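Section 3: Working out what to buy (before you buy any of it)

I wrote this part of the guide last, after the rest of it was done, and I reckon it's the part I'd have paid real money for when we started. It covers the budget for a hand-held gripper kit: the gripper itself, the spares, the storage and the hours. If you already have your gear on the bench, skip to Section 4 and come back when something wears out.

All prices are in dollars, before tax and freight. Last checked 2019-04-19.

3.1 Start with the jobs, then the gear

1. Write down the jobs you want recorded. Plain words are fine – "folding linen", "wiping down a bench", whatever you've got.
2. Beside each job, write what the fingers will be touching. Cloth, hard plastic, cardboard, something fluffy.
3. Cross out any job you can't repeat at least 8 times in a session without resetting the whole room. You can add it back later, but it will chew through your hours.
4. Mark the jobs that need two grippers. Be strict here. I marked nearly all of ours the first time and the quote that came back made me sit down.

Note: if two jobs use the same fingers, put them next to each other on the list. Swapping fingers takes longer than you'd think, and you pay for that time.

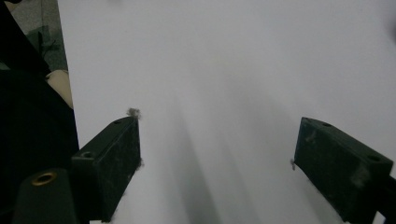 Fingers are the line I got most wrong in our first budget. I treated them like the handle of a good knife, something you buy once and forget, and they're a lot closer to brake pads. We went with the Trikora kit, one pair of fingers included, and I ordered no spares at all. Have a look at the fingers over that big white sheet, with the scuff marks and pale specks on the green and bits of fluff hanging on, and you'll see the sort of thing I mean. Marks like those won't stop you working, but I now go over the faces before each session and keep a fresh pair in the drawer, and both of those (the minutes and the pair) belong in the budget.

3.2 Filling in the budget sheet

1. Put the gripper kit on the first line. Ours came to 2,151 for one complete unit.
2. Put spare fingers on their own line. Don't bury them under "sundries" or they'll be the first thing somebody trims.
3. Add screws and inserts. Get the supplier to name the exact size in writing. Echeverri sent us a bag that was close, and close is no good at all with a small screw hole.
4. Add cleaning gear: lint roller, soft brush, lint-free wipes. Cheap stuff, but you'll go through it.
5. Add storage for the recordings. Work out one session, multiply by your planned sessions, then double it (I'm serious about the doubling).
6. Add labour for the person holding the gripper, including set-up and pack-up.
7. Total the lot and compare it with your ceiling. Ours was 3,000, and the first draft went well past it.

Caution: don't cut the spares to get under the ceiling. Cut a job from your list instead, starting with the two-gripper ones.

Caution: check whether the quote includes a charger with the right plug. Urkisard quoted us a very tidy price without one, and I only spotted it on the third read.

3.3 Allowing for the space

You'll want a bit of money for the room as well, even if the room itself is free. Walk through it with your job list and look at what's behind each spot where you'll be working. Plain walls are easy to live with. Check the light too, at the time of day you plan to record, and note where your own shadow ends up.

1. Price one extra lamp per work spot. Soft ones, if you can find them.
2. Price a floor mat for anyone standing more than an hour.
3. Leave a line for props and textures. Once people get going they always want to try something furrier or shinier than whatever was on the list.

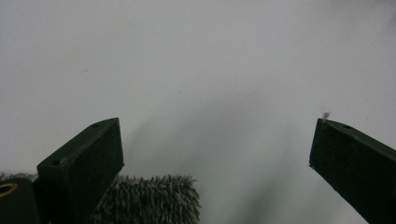 Percy Cuadros read a draft of this section and wrote back that I'd been too soft on the props line. In his view it should be a fixed amount, agreed before the first session and not topped up, and anyone who wants more can bring it from home. He also thought I should tell people to buy two kits from the start and keep one sealed. I've taken his first point and left the second one alone – a sealed kit is a lot of money to have sitting on a shelf when a spare pair of fingers will usually get you going again.

3.4 Before you place the order

1. Ask how long spare fingers take to arrive, and order early if the answer is vague.
2. Ask whether the next model will take the same fingers. Nada told us yes on the phone and then no by email, so get it by email.
3. Try to order before the end of June if your budget year closes then.
4. Save the quote, the invoice and your budget sheet in one folder. You'll need all three for the maintenance log in Section 7.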